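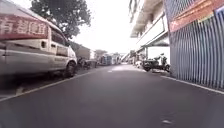 *White van parked on a narrow street, red banner along its upper side.*

The meter at the Custa depot read 333 when Omid Akbari signed for the route, and it should have read 1203. He wrote both numbers on the back of the sheet and put the sheet in his shirt.

The route was water. Celtent held the contract for leak survey in the lower district, and Celtent's method had not changed in the time Omid had worked there: walk the mains at night, put the listening rod on each valve, write down the level and the pitch, move on. A sound main gives a low, even hiss. A main with a hole in it gives a hiss with an edge, and the edge gets sharper toward the hole. The district used less water after midnight, so the night readings were cleaner. It was December and the rod was cold through his gloves.

Golnar Parsa worked the desk. She took his readings by phone and entered them as he spoke.

"Valve 33," he said. "Level 3. No edge."

"You had a three there last week."

"Then it hasn't changed."

"And the depot meter?"

He told her. The line was quiet while she typed.

"That meter only counts up," she said.

"I know what it does."

A meter of that type has a sealed register driven by a magnet. It can stall if grit gets under the piston. It can read low if the magnet slips. It can't lose 870 units and keep its seal, and the seal had been intact, with the lead disk crimped square and the wire dull with age. Omid had checked it with his thumbnail. There were two explanations. Someone had swapped the whole meter for an older one, or the reading on last month's sheet was false. The sheet from last month was signed Yazdani.

Yazdani had trained him. It was Yazdani who had shown him how to hold the rod against the bone behind the ear when traffic was bad, and how to wait through a passing truck without losing the pitch. He had retired on a Friday, with a cake, and had given Omid the rod.

"Read me his last sheet," Omid said.

"All of it?"

"Just the levels."

She read them. He stood at the corner of Munlow Street with the phone against one ear and compared them with the column in his own book. They ran lower than his by one or two all the way down the hill, and at four valves in a row below the bakery they did not vary at all. Mains don't do that. Even on a still night there is a toilet filling somewhere, or a boiler, and the level moves.

"He wasn't walking the bottom of the hill," Golnar said.

"No."

"It's steep there."

"It's steep," he agreed.

He went down it. The pavement was broken at the curb and he kept to the middle of the road. At the first valve below the bakery he lifted the cover, cleared the leaves, and set the rod. Level 5, slight edge. At the second, level 8. At the third he didn't need the rod. He could feel the main through the soles of his boots, a steady trembling, and when he bent over the chamber there was the noise of it -- a thin, high note, like a kettle two rooms away.

He took the reading anyway, because the form required one.

"Level 12," he said. "Hard edge. Mark it for excavation."

"How long has it been running?"

"I can't tell from the sound."

"Guess."

"More than a year."

She typed. He heard her stop, then start again, then stop.

"There's a box here for previous reading," she said. "The form won't close without it."

Omid looked up the hill. One window was lit over the bakery, where they would be starting the ovens. He thought about the walk down and the walk back, and about a man of sixty-four doing both with a bad hip in the cold, five nights a week, with nobody to hand the rod to.

"Put what's on the sheet," he said.

"And the depot?"

"Put that too. Put both. Then order a new meter."

He closed the cover, stood on it until it seated, and went on to the next valve.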